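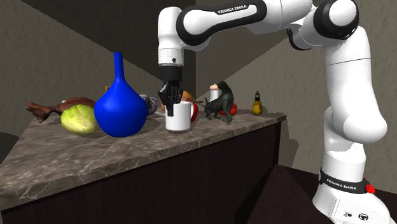 The worktop is where most kitchen budgets go wrong. People fall for a slab in a showroom, pay the deposit, and only then measure the room. We asked 12 households in Bredgate what they'd spent and the spread was silly — 1,075 pounds at the bottom for a short galley run, much the same length next door for a good deal more. Brown-grey marble over a very dark cabinet, with a white mug and the usual clutter on top, is a look that still sells, and you can see why. Warm, forgiving, not too shiny in the brochures. But marble stains. Lemon, wine, beetroot. Seal it or live with it.

Cheaper routes exist. Offcuts, for one. Van Wyk, the stone yard behind the station, keeps a rack of them out the back and will cut to a paper templete if you ask nicely. Bring the sink with you. Bring the tap too.

Grivia do a composite that copes better with heat, though the edges chip, and the repair kit is fiddly. Two coats, a long wait between. One owner gave up and put a bread board over the spot — still there in November.

And the fitting. Always the fitting. Quotes leave out the upstand, the hob cut-out, the carrying up stairs. Ask for all of it in writing, get a second quote, then check wether the old top is being taken away or left in your front garden.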